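What I Learned From Touring Model Homes Every Weekend

I have a confession. For most of this year my idea of a good Saturday was putting on slip-on shoes and walking through houses I had no plan to buy. Then my landlord decided to sell, my husband and I looked at each other across the kitchen, and all that snooping had to turn into homework.

We started at Zumbridge, which you've probably driven past if you take the back way to the lake. It's the big new development with the stone gateposts and the flags. There are 627 lots on the master plan, and in February most of them were still red dirt with little numbered stakes. I loved it anyway! I'm a sucker for a model home. The candles, the bowl of green apples, the kid's bedroom with the rowboat bookshelf - I walk in and my brain goes soft like butter.

The plan I fell for is called the Kalluven. It has 2,338 square feet, four bedrooms, and a pantry you could park a golf cart in. I went back to see it three times and on the third visit the woman at the sales desk just waved me through.

Then I asked what the price on the sign included. Oh boy. The sign price got you the floor plan and the siding. The wide plank floors were an upgrade. So were the taller kitchen cabinets, the covered part of the patio, the tile that ran all the way up the shower wall, and the fireplace (the fireplace!). I sat in my car afterward with the option sheet and a highlighter, and by the time I got to page two the highlighter was giving up.

So I called Jaxon Beaulieu, who sold my sister her place and has put up with my questions ever since. He told me to go back and walk the Kalluven again, only this time with my hands in my pockets and my eyes on the ceiling. "Look up and look in the closets," he said. "Stagers don't spend money there."

He was right. I noticed that the bedroom furniture was small. The bed in the second bedroom was a full, pushed tight against the wall, and there were no doors on the closet at all, so the room felt a foot wider than it was. I had a tape measure in my purse and I used it. Our dresser would have blocked the window.

We looked at Grecu next, over on the west side, where the homes are older and the trees have had time to get huge. Totally different experience. One kitchen had wallpaper with roosters on it and a phone jack by the stove, and the owner had left a handwritten list of which breakers go with which rooms. I still think about that list. The roof had 5 years left on it if we were lucky, according to the inspector, and the driveway tilted toward the garage in a way that made my husband go quiet.

The thing I'd missed about resale homes is how much you can find out by just hanging around. We parked on the street at dinnertime and again at seven in the morning. We heard the school bus, the train (faint, kind of nice), and one very committed leaf blower. You can't do that on a street that hasn't been paved yet.

I did try the virtual tours too, and I have mixed feelings. They're great at midnight in your pajamas. They're less great at telling you the hallway is narrow or the upstairs smells like a wet dog. My rule now is that I'll use one to cross a house off, never to fall in love.

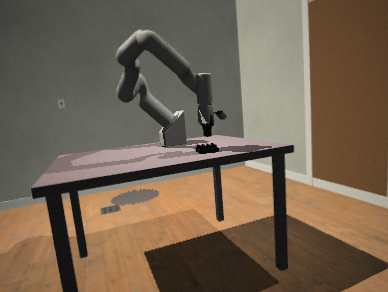
What I'd Ask Before Signing Anything

Ask for the price of the exact house you're standing in, with every upgrade in it, in writing. Ask who maintains the open space behind the lot and if that could ever change. Ask what the HOA dues were when the first buyers moved in. At Zumbridge I also asked how long the construction trucks would be using the main road, and the answer was some 10 more years, give or take a phase.

Ask about the builder's lender, too. We were offered a nice credit at closing if we used theirs, and when Jaxon laid the two loans side by side, the higher rate ate up the credit before our fourth Christmas in the house.

Where We Landed

We ended up on Grurosetti Lane, in a three-bedroom ranch I'd scrolled past twice on account of the listing photos being so dark. Beige carpet, a good roof, a porch that gets the sun until supper. We closed on 11/10/2023 and I've already pulled up the carpet in the hall. There's oak under it, with a big black stain right by the bathroom door, and I'm trying to decide if I want a rug or a sander.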